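Science > Space > Features

Keeping the Air Clean in Orbit: A New Trial of Carbon Dioxide Removal 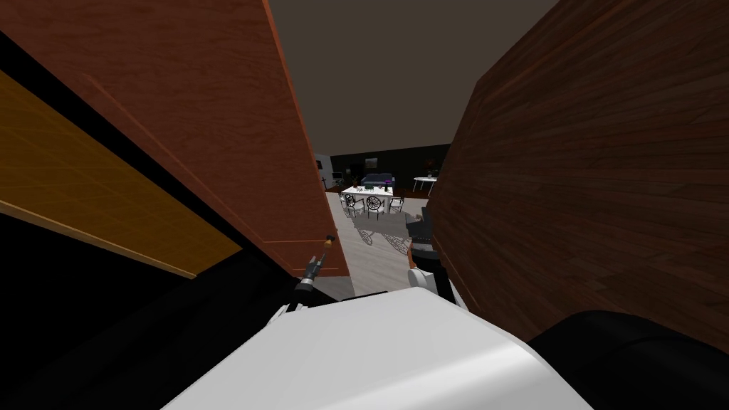 Every crew that has lived in orbit has depended on equipment that takes carbon dioxide out of the cabin and returns breathable air. The equipment seldom attracts public notice. It has no windows and plays no part in a launch broadcast, yet a fault in it can reorder the work of an entire mission within hours.

The Momeo program was established to study one part of that problem: how the material that captures carbon dioxide ages when it is used continuously for months at a time. The program is managed from the Nwosu Institute in Clullville, where a sealed test chamber has been in service since September. Mudex, the engineering contractor, built the chamber's air loop and is responsible for its maintenance.

On Earth, stale air is rarely a concern in a well-ventilated room. Warm breath rises, cooler air takes its place, and the movement continues without assistance. In weightlessness that natural circulation does not occur. Exhaled air can gather near the face of a sleeping crew member unless fans keep it moving. For this reason a spacecraft cabin is never silent, and the placement of its vents is decided early in the design.

Once the air is moving, the carbon dioxide must be removed. The short missions of the early space age relied on canisters of lithium hydroxide, which absorb the gas and are then discarded. The method is dependable but heavy, as each canister can be used only once. Longer missions call for a material that can be emptied and used again. In a common arrangement, air passes through a bed of small mineral pellets that hold the gas on their surfaces. The bed is then heated or opened to vacuum, the gas is released, and the cycle begins again. While one bed is being emptied, a second takes over.

The weakness of the arrangement lies in the pellets. Repeated heating causes them to rub against one another and shed a fine dust, which travels downstream and settles in valves and filters. A valve that does not close fully allows air to leak between the beds, and performance declines. Moisture is a further difficulty. Many of the best capture materials attract water even more readily than carbon dioxide, so the incoming air has to be dried first and the water returned to the cabin afterward.

Momeo is concerned chiefly with dust. The Clullville chamber holds 5 capture beds, each filled with a different grade of pellet and each run on the same schedule of heating and cooling. The present series calls for 2000 complete cycles. After every 16 cycles the loop is paused and the filters are weighed. The procedure is slow, and the institute has resisted suggestions that it be shortened, on the grounds that the wear of interest appears gradually and is easily missed by a hurried test.

Results to date have been mixed. The hardest pellets shed the least dust, as expected, but they also took longer to release the gas they had captured. A softer grade performed well at first and then deteriorated sharply once the series had passed 70 percent of its planned length. The program's staff regard this second finding as the more useful of the two. Had the series been designed to stop at the halfway point, the softer grade would have been recommended for further development.

There are limits to what a chamber on the ground can show. Dust falls in Clullville, and much of it collects at the bottom of the bed. In orbit it would remain suspended and follow the air wherever the fans carried it. Mudex has proposed mounting one bed on its side, and later upside down, so that the effect of gravity on the readings can be estimated. The proposal was accepted in an interim statement issued on 18th January, and the additional hardware is being prepared.

The question has grown in importance as space agencies consider voyages on which no replacement parts can be sent. A crew in low orbit can wait for a cargo vehicle or, in an emergency, return home. A crew on the way to Mars would have neither choice and would need to repair the system with what was on board. Designers must therefore decide how many spare valves to carry, how easily a bed can be opened by hand, and whether a worn bed can be refilled without releasing dust into the cabin – a task that is awkward even at a laboratory bench.

The institute intends to publish its full measurements when the current series ends, including those from beds that failed. A second series, in which the air entering the beds will be deliberately left damp, is to follow in the same chamber.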